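Water Systems Diary, Pradstead Site
June 22, 2024

The cartridge change on the second-floor supply was completed this morning. The outgoing unit, a Rovby sediment and carbon cartridge, had been in service since February. The log shows that 107 days of operation were recorded against it, with the line shut down for the remainder of the period during work on the riser. The replacement is of the same type and was taken from existing stock.

The supply was isolated at the upstream valve and the line was relieved of pressure before the housing was opened. The O-ring was found to be flattened on one side and was replaced. The old ring has been retained in the parts drawer with a dated tag. The housing was washed, the new cartridge was seated, and the line was flushed for 20 minutes to drain. The first water drawn carried fine carbon dust, as the instruction sheet states it will. The flush was continued until the sample ran clear.

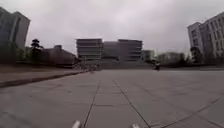 Pressure at the outlet was then read and entered in the log. The reading was within the range set by the site manual. The gauge on the inlet side sticks when tapped and should be exchanged at the next visit. A request has been sent to Gál, who supplied the original fitting, asking whether the same thread is still available.

The ice machine on the ground floor remains on its separate Pistirar unit, which was not opened today. Staff had reported cloudy ice. The first two batches after the last cleaning were to have been discarded, and the kitchen record does not show that this was done. A further batch has been set aside for inspection. No change to the cartridge interval will be made until that record is complete.

Stock was checked before leaving. The order placed for 200 sanitary wipes has arrived in full. The order for 20 spare O-rings has not. The supplier gives no delivery date, and the line on the order form has been left open.

Hardness strips are to be brought to the next visit. The packet kept in the plant room is past its date and has been thrown away.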